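How to clear out a toaster

Unplug it first. Let it cool, then find the crumb tray, which Olby hides underneath and Erkska hides somewhere worse.

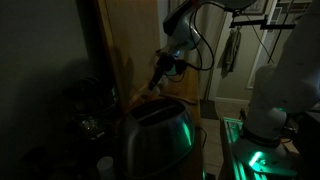

Crumbs come out best over the sink – tip, tap, swear, repeat. Never go in with a knife. A stainless steel body with one long slot across a domed top wants a soft, dry pastry brush, worked end to end. Wipe the outside with a damp cloth, dry it, and expect fresh fingerprints by 9.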